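Sep 20, 2020

Sunday thread about the silver trade I closed on Friday. A few people asked why I went out so early, so I will try to explain it step by step. Not advice, only my own account and my own mistakes. 1/

First the background. Silver had a very strong summer and in August it had one very ugly day, when many small traders were thrown out of their positions. I was one of them. After this I promised myself to trade silver only with half of my usual size. 2/

Since that day the price goes sideways on the daily chart. The highs are getting lower, the lows stay more or less in the same place. Some call it a triangle, some call it a rest before the next leg up. I call it a range until it breaks. 3/

My plan was simple. Buy near the bottom of the range, sell a little below the top, stop under the last low. I wrote it in my notebook before I opened the order, because after opening I am a different person – less patient and much more creative. 4/

The entry was good. The four-hour candle closed with a long tail and the next one was green. I held the position for 30 hours. My target was 91 ticks away, my stop was 72 ticks away. Yes, I know, this ratio is not beautiful. I come back to it later. 5/

On Friday in the afternoon the price stopped at the 50-period average, three candles one after another. Each one went a little above it and came back. The dollar was slowly getting stronger at the same time. I do not like to hold silver over a weekend when the dollar looks like this. 6/

So I closed by hand, before the target. The result was a small profit, a little more than half of what I planned. Before the close the price went down some more, then up again, and finished almost where I sold. 7/

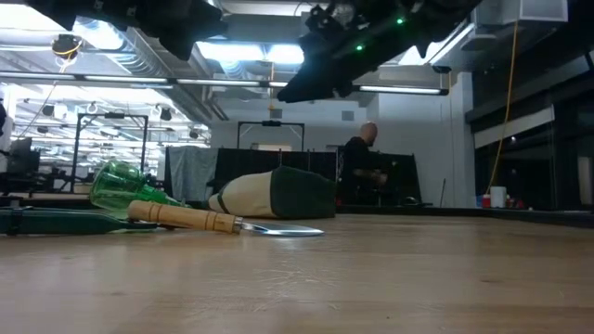
Knife and green bottle on the table. Sunday, markets closed.

Now the ratio. A reader wrote to me that with such a stop and such a target I need to be right more often than wrong, and he is correct. I checked my journal in the Plevar app. It has 304 closed trades in metals. In the ones where the target was smaller than one and a half times the stop, I made almost nothing after costs. 9/

This was not nice to read. I always thought these trades were my bread and butter. In fact they only kept me busy, and the broker was happy. The money came from a small group of trades where I waited for a better price and then did nothing for several days. 10/

About the broker, because this question comes every week: I use Welach for metals. The spread on silver becomes wide late in the evening, so please look at it before you put a tight stop there. Mine was touched this way two times this year. 11/

For the coming week I have two scenarios. If silver closes a day above the falling line, I wait for the pullback and buy with a stop below the line. If it closes below the range, I do not try to catch it. I would look for a short after a weak bounce to the old support. 12/

In the middle of the range I do nothing. I know it sounds boring – it is also the part of the plan which I break most often. 13/

Gold looks similar but slower, and I have no position there. Somebody asked about platinum too. I do not follow it closely enough to say something useful, sorry. 14/

I will post the chart with both levels tomorrow, before London opens. Questions under this post, please, I read the private messages too rarely. 15/15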